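Quezada Creek Culvert Replacement
Progress update to the Drurkdale Roads Fund, 9/16/22
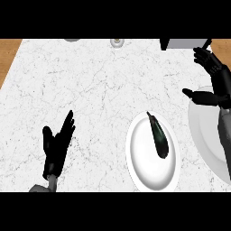 Hi all, I promised you something shorter than the June report, so I'll get straight to where we are. The old culvert under Cernwood Road is out, the new box sections are in, and the road is still closed. We're behind where I told you we'd be, and most of this report is me explaining why (and what it's costing you, which I know is what you'll flip to first).

Schedule

We're 2 weeks late. One of those weeks was the water line. The county drawings showed it running along the north shoulder, and when Follasis started digging it was sitting right where our upstream wingwall was supposed to go. Moving the line would have meant a separate permit and a shutdown for the houses up the hill, so the engineers shifted the wingwall footing instead and I signed off on it. The other week was a late delivery on the box sections. I called the yard more often than they would have liked!

As of this morning the job is 76 percent complete, going by the pay items. What's left is backfill on the east side, the downstream riprap, the base course, paving, guardrail and the striping. The creek is back in its own channel and the bypass pumps have gone back to the rental company, so that's one bill that has stopped growing.

Money

We're still inside the grant amount. The wingwall change used up a good part of the contingency, and I'd like to hang on to the rest until the paving is down. Follasis has put in a claim for standby time during the delivery wait. I don't agree with all of it - their crew was pouring the downstream apron for part of that stretch - and we're going through the daily logs together now. I'll send you the number once we've settled on one. The claim isn't in the spending sheet attached to this report, so please don't read that sheet as the final word.

The detour

This has been the rough part. Trucks over the posted limit can't use the old mill bridge, so they go the long way, and that adds 7 miles each direction. The school buses are on the same route and the first few mornings were a mess. We moved the advance signs farther out, past the feed store, and I'm getting a lot fewer calls. The gravel shoulder on the detour is breaking down on the inside of the curves and will need regrading when we're done. It was never in our scope, but I'd like to talk to you about it, as our traffic did the damage.

Permits and inspections

The stream permit inspection went fine. They asked for more straw wattle below the staging area and it was in place the next day. The compaction tests on the west side all passed except for one lift near the headwall, and that got reworked and retested.

What I need from you

Two things. Please send back the signed time extension, because Follasis can't book the paving crew without it. And let me know if the guardrail can be invoiced on its own, ahead of the final bill. The supplier wants payment on delivery and our cash flow is tight this quarter.

Next report comes after paving. If you want to walk the site before the backfill covers everything up, call the office and I'll find you a hard hat.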